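Taming the small parts drawer

I put this off all winter and finally did it in March, on the dining table, with the radio on and a pot of coffee going. If you have a drawer (or a coffee can, or five coffee cans) full of loose screws, hooks, clips and mystery bits, maybe some of this will help you too!

First, dump everything onto an old bath towel. Screws roll, towels stop them. Then pull out the obvious trash: bent nails, dried-up glue, anything rusted solid. I filled almost 4 sandwich bags and didn't miss a thing.

Sort by what you'd reach for, and forget what the hardware store calls it. My bins say "hanging pictures," "fixing the fence" and "came with furniture." Angeliki, my neighbor, sorts hers by length and swears by it, but she also irons pillowcases, so we're different people.

Give yourself a light-colored surface to work on. A dark table swallows little black screws whole, and I lost an entire evening to that. 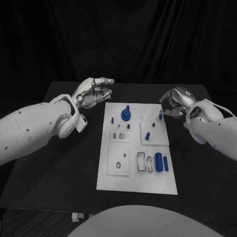 White board on a black table, with blue parts and white plates laid out on it.

Shallow beats deep every time. I used to keep everything in a big tub and had to dig with both hands, ouch. Muffin tins are great, and so are the trays from a box of chocolates if you can talk your family into finishing them (mine needed no talking).

Labels: masking tape and a fat marker. I bought a fancy label maker once and used it for the spice rack and never again. Tape peels off clean when you change your mind, and you will change your mind.

For leftover furniture hardware, put it in an envelope with the instructions folded around it and write the name of the piece on the front. I have one for the bookcase, one for the crib and one that just says "blue chair??"

Oh, and a magnet wrapped in a sock picks up spilled nails. Turn the sock inside out over the jar and they drop right in.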